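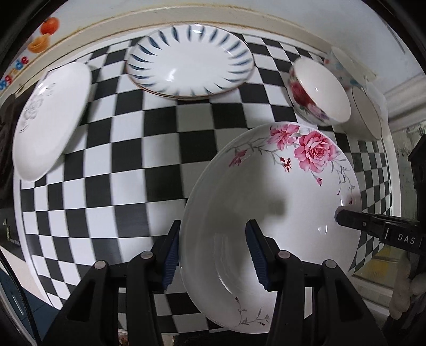

Monday, June 25, 2018

Overglaze lead and cadmium check, secondhand tableware, batch 2. Continued from the Restmont box.

Made up fresh 4% acetic acid this morning, 10 L, and left it in the prep room to come to temperature. The old carboy had no date on it, so I dumped it. Please date the carboys.

Washed all pieces with the plain detergent, rinsed in tap water and then deionized, racked to dry. Filled each to within 6 mm of the rim, covered with the opaque sheets, start time on the tape. They stay covered for 24 hours at 22 C. The door to the prep room was propped open again at lunch and the logger shows a short climb. Closed it and put a note up. I don't think it matters for the result but it goes in the report.

Blanks are in the two borosilicate beakers on the lower shelf, same acid, same cover.
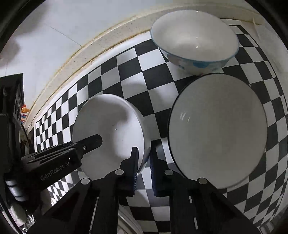
Large vessels, batch 2. Blue rim and painted outside wall on the bowl at upper right.

Outside decoration doesn't come into contact with the fill, so for those the leach number only tells us about the inside glaze. Kgomotso Magagula wants a separate rim test on anything with color near the lip. Agreed, but we need the narrow dishes back from Botha first. Asked for them by Thursday.

Standards: the 100 ppm lead stock is nearly gone. Ordered from Osach, order 2225. Enough left for one calibration, maybe two if I keep the volumes small. Cadmium stock is fine.

The Plovetti lamp took a long time to settle on Friday - up to 40 minutes before the baseline stopped drifting. Turn it on before coffee tomorrow. If it does the same again I'll swap it and log the hours.

To do: pull samples at the end of the 24 hours, stir first, plastic tubes only. Measure fill volumes. Copy the logger file to the shared drive. The full round of repeats can wait until September.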